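Week 2 handout: Paper, from rag to pulp

Welcome back! Last week we looked at what people wrote on before paper reached Europe (I could have gone on about parchment for another hour). This week is the good part, the stuff itself: what a sheet of paper is, where the fibres came from, and why a book from 1500 can feel fresher in the hand than a novel from your grandparents' shelf.

What paper is

Take any plant fibre, beat it in water until the fibres fray and swell, spread it thinly over a sieve and let the water drain away. The fibres lie down across each other, and as they dry they bond. No glue is needed for this. The bonding comes from the cellulose itself, which clings to its neighbour once the water between them has gone. I still find that wonderful, and I've been teaching it for years.

Words to know: furnish (the mix of fibres and water), mould (the sieve), deckle (the loose wooden frame that sits on the mould), couching (pressing the new sheet off the mould on to felt; say it "cooching").

Rags

For centuries European paper was made from worn-out linen, with hemp from old rope and sails. The rag collector went from door to door, the rags were sorted by colour and wear, and the mill let them rot a little before the stampers got to work. Linen fibres are long and very strong, and they had already been washed and bleached in the sun through years of use. It was lovely raw material, and there was never enough of it.

Look out for the laws and notices about rags in your reader. Mills begged for them, towns tried to stop them leaving, and in England the dead had to be buried in wool, a rule meant to help the wool trade which also kept a good deal of linen above ground.

Stampers and the Hollander

A stamping mill worked like a row of heavy hammers lifted by a water wheel. It was slow, but kind to the fibre. The Hollander beater, a Dutch machine of the seventeenth century, used a turning roll fitted with blades and did the job in a fraction of the time. It also cut the fibres shorter. When you compare sheets in the afternoon session, hold them to the window and then tear a corner of the spare samples. A long-fibred sheet gives you a soft, hairy edge, and it fights back!

Tearing and grain
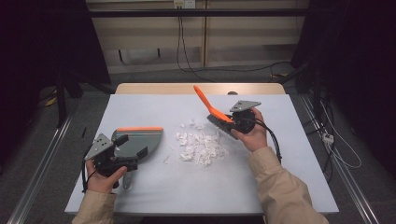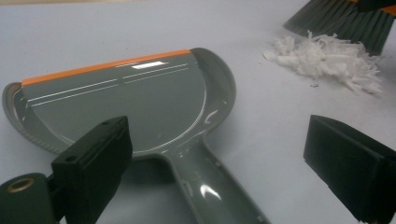
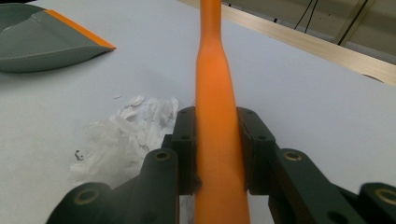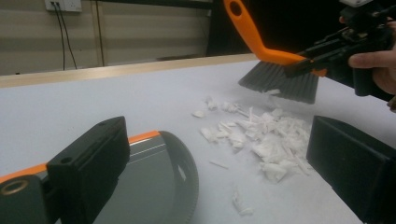 Machine-made paper has a grain. The wire of the machine moves forwards while the pulp is landing on it, so more of the fibres settle in that direction, and the sheet tears straighter with the grain than across it. Handmade paper has far less of this, as the maker shakes the mould both ways while the water drains. Try it with a newspaper at home. One way you get a neat strip, the other way you get a coastline.

Grain matters to bookbinders more than to anyone. It should run from head to tail, in line with the spine, or the pages won't fall open properly and the boards may warp.

Wood pulp and its troubles

By the 1840s the hunger for paper had run far ahead of the rag supply, and ground wood came in. Groundwood pulp keeps nearly all of the tree, lignin included, and lignin turns yellow in light and air. Chemical pulping takes most of it out and gives a better sheet. The other villain is alum and rosin size, which was put in to stop ink spreading and made the paper acidic. Acid breaks the cellulose chains a little at a time, until a page snaps when you fold the corner.

Please don't do the fold test on library books. We have a box of discarded Hawthorne reprints for that, and you may be as rough with them as you like.

Reading

Sieglinde Tiedemann's chapter on the rag trade, pages 95 to 100, is short and full of good stories. The Olano notebook facsimile is in the reading room; ask at the desk and look at the watermarks with the light sheet behind them. If you fall in love with watermarks (people do), the dating section of the same chapter will keep you busy.

For next week

Bring one sheet of paper you think is old and one you know is new. Write up to 200 words on how they differ: feel, sound, colour, edge. Do shake them, as the rattle tells you a lot about the sizing. We start with sizing and then move on to ink, so wear something you don't mind getting splashed.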